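## Members' visit to the Merivia open day
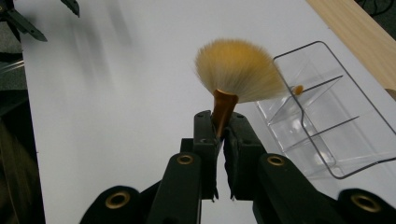 Fourteen of us took up the invitation to Merivia's open day on May 24, 2024, which was a better turnout than the spring tour. Parking was tight and the sign-in line was slow, but we were all inside before the first talk.

Shiela Macapagal runs the handling group and gave the main session. Her people are recording everyday tabletop tasks done by hand with two-fingered grippers, and the recordings are used to train the arms in the next bay. The target for the year is 3,000 recordings. They had passed 1,000 when we visited, and she expects to be at the full number by September.

The task at the bench we stood beside was tidying makeup brushes into a clear acrylic organizer with slanted dividers. Shiela said small, light things with soft ends give the arms more trouble than boxes do. A fan brush has to be taken by the metal ferrule or the handle, because if a finger closes on the bristles they splay and the brush turns in the grip. Clear plastic is hard in another way - the cameras have trouble finding the edge of a compartment they can see straight through.

Several of us had a try with the grippers. They are heavier on the wrist than you would expect, and it takes a few minutes to stop reaching with your own fingers. Shiela's advice was to slow down before closing and let the pads do the work.

Sugeng Hidayat spoke after lunch on upkeep. The rubbery finger pads wear at the tips and his crew changes them every 500 recordings. He passed a worn set around the room. He also took questions on cost, though he would not be drawn on the price of the arms.

Merivia will take another group in September. Places are limited and closed shoes are required. Leave your name at the front desk if you want to go, and say if you need a ride.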